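Print this page
E-mail this page

Robot Grasping from Bins, Lecture 7
Learning to grasp from the robot's own trials

Course notes, Bekadley. Version of March. Please bring these notes on Friday, we will do the exercises at the end together.

1. What we treat today

In Lecture 6 we computed grasps from a known shape. We had a mesh of the object, we looked for two contact points with opposite normals, and we checked the friction cone. This works well in a factory, where the same part comes a thousand times. Today the object is not known before. The robot receives a camera picture of the bin and must decide where to close the fingers.

The method of this lecture is called grasp success prediction. We train a network which takes a picture and a proposed grasp, and which gives back one number between 0 and 1. The number is the estimated probability that the grasp will hold. The robot proposes many grasps, scores them all, and executes the best one.

You need from before: cross-entropy loss, the camera calibration of Lecture 3, and the definition of the gripper frame. If the calibration is not fresh in your memory, read it again before Section 4, otherwise the coordinates will be confusing.

2. Notation

I picture of the bin before the grasp
g a grasp, g = (x, y, z, phi)
phi rotation of the gripper around the vertical axis
y_s label of the trial, 1 for success and 0 for failure
Q the network, Q(I, g) is a number between 0 and 1

The gripper points always down in this lecture. It means we have four numbers for a grasp and not six. Students often ask if this is too much of a simplification. For a flat bin with small objects it costs little. For a tall box with objects leaning on the wall it costs more, and we come back to it in Lecture 9.

Attention: y is a coordinate and y_s is a label. I kept both because the two papers in the reading list use them so.

3. Where the labels come from

There are three usual sources.

a) A person marks good grasps on pictures. The labels are clean, but the person thinks with a human hand and forgets the width of the fingers. Also, a person marks mostly one or two grasps per object, although there may be dozens of good ones.

b) Simulation. We get many labels for little money. The contact model is the weak point. Soft things, thin things and shiny things behave in the simulator in a way which is too friendly.

c) Trials on the real robot. The robot tries a grasp, lifts, and checks if it holds something. The label is exactly the thing we want to predict. The price is time and wear of the hardware.

We use source (c) in the practical part, with data from the Bevivura project. The training set has 2899 trials and the test set has 491 trials. This is small. With such a number you cannot train a deep network from nothing, so the first layers are taken from a network trained on ordinary photographs, and only the last layers are changed at the beginning.

How is the success checked? In Bevivura there are two tests. First, the finger opening after closing: if the fingers close completely, there is nothing between them. Second, a difference of pictures: one picture before the object is dropped back, one after. If the two are nearly the same, nothing was dropped. The second test helps with thin objects, for which the finger opening is almost zero even when the grasp is good. When the two tests disagree, the trial was looked at by hand.

4. The network

The input picture is cut around the point (x, y), projected into the camera. The cut piece is then turned by minus phi, so that the fingers are always to the left and right in the piece. The network does not need to learn the rotation by itself. This small trick gives more than any change of the architecture which we tried.

The steps are these:

 1. Project (x, y, z) to the picture with the matrix from Lecture 3.
 2. Cut a square piece of 96 by 96 pixels around the projected point.
 3. Turn the piece by minus phi.
 4. Pass the piece through the convolution layers.
 5. Append the height z to the feature vector.
 6. Two fully connected layers, then a sigmoid.

The loss is the usual cross-entropy:

 L = - [ y_s log Q + (1 - y_s) log (1 - Q) ]

Note that each trial gives a label for one grasp only. We know nothing about the other grasps in the same picture. Some students write in the homework that all the not-tried positions are failures. This is a mistake and it makes the network much too pessimistic.

Question for yourself: why do we append z so late and do not give it as a fourth channel of the picture? Both are possible. Try to find one argument for each.

5. Choosing the grasp

We cannot score every possible g. We use the cross-entropy method (the name is unlucky, it has little to do with the loss above).

 start: draw 104 grasps uniformly over the bin
 repeat three times:
 score all grasps with Q
 keep the best tenth
 fit a Gaussian to the kept grasps
 draw 104 new grasps from this Gaussian
 execute the grasp with the highest score

Two remarks. The angle phi is periodic, and for a two-finger gripper the period is 180 degrees. If you fit a Gaussian directly to phi, grasps at 1 degree and at 179 degrees have the mean 90 degrees, which is the worst answer possible. Use cos(2 phi) and sin(2 phi). The second remark: when two objects are equally good, one Gaussian will put its mean in the empty place between them. A mixture of two Gaussians repairs this in most cases.

During the collection of data we do not always execute the best grasp. If we do, the robot repeats what it knows already and the set contains too few failures. In Bevivura one part of the trials was drawn at random from the kept tenth.

6. What makes a bin difficult

A network trained on one kind of object learns this kind. It is therefore important to mix shapes, materials and sizes in one bin. Look at the figure and think, for each object, which part of the method has trouble with it. 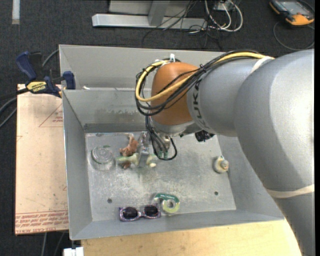 Figure 7.3. KUKA arm with the gripper pointing down over two toy-like figures in a metal bin.

Clear objects. The round container near the wall of the bin is transparent. The picture of it shows mostly what is behind it, together with a few rings and a small green mark. A depth camera often gives a hole or the depth of the floor. The method of today uses colour pictures only and suffers less, but not nothing. The position near the wall adds a second difficulty: for some values of phi one finger would touch the wall before it reaches the object.

Objects which touch. The sunglasses and the tape dispenser lie side by side. If the fingers come down between them, we may push them apart, or we may take one of them by chance. The label will say success in the second case, although the grasp was not planned like this. Our definition of success does not ask which object was lifted. Please keep this in mind when you read the results.

Thin limbs. The reddish-brown animal has a thin limb which points up. It is attractive for the network, as a narrow shape between two fingers looks easy. Whether it holds depends on the stiffness and on the weight of the rest.

Isolated objects. The small cream and tan one at the far right has free space around it, and the fingers can come from any angle. In general such objects are taken early, and the later trials of a session are harder than the first ones. If you divide the data by time, the test set is then harder than the training set. Divide by session.

The floor of the bin is also not neutral. It has scuffs and two dark round holes. An early network of ours gave high scores to dark round spots on the metal. We corrected it with trials where the bin contained nothing, all labelled as failure.

And one point about hiding: the arm covers a large part of the view when it is over the bin, and the gripper covers the middle of the pale figure. For this reason I is always taken with the arm moved out of the view. A closed-loop method, which looks again while the hand goes down, must learn to live with the covered parts. The Hosten method in the reading list does this, and you should compare it with ours.

7. How to report the result

Give the success rate on the test set together with the interval. With 491 trials the 95 per cent interval is at most 4.4 percentage points to each side. Two methods which differ by one point are the same for us. In the last year several reports had a table with two digits after the decimal point, please do not do this.

Say also:
- how the data was divided
- if the objects of the test were seen in the training
- what counts as one trial (a stop of the robot for safety, does it count?)
- the threshold of the finger opening

A calibration plot is required. Put the predicted Q into ten groups and draw the measured success rate of each group. The network of Asadi, which you receive as the baseline, is too sure of itself above 0.8. You will see this easily in the plot.

8. Exercises for Friday

8.1 Write the projection and the rotation of Section 4 as one affine matrix. Check it with a grasp at the corner of the bin. What do you do with the pixels which fall outside of the picture?

8.2 Show with a small calculation that the mean of phi fails near 0 and 180 degrees, and that the version with cos(2 phi) and sin(2 phi) does not.

8.3 Choose one object in Figure 7.3 and propose a grasp g for it. Describe in words the direction of the fingers and the nearest obstacle. Half a page is enough.

8.4 Suppose that five per cent of the success labels are wrong. How does this change the lowest loss which can be reached? Treat the labels as independent.

8.5 (voluntary) Replace the one Gaussian of Section 5 by a mixture of two and count how many times the chosen grasp changes on the test pictures.

Solutions for 8.1 and 8.2 are handed in on paper, the others by e-mail as a single file.

Print this page
E-mail this page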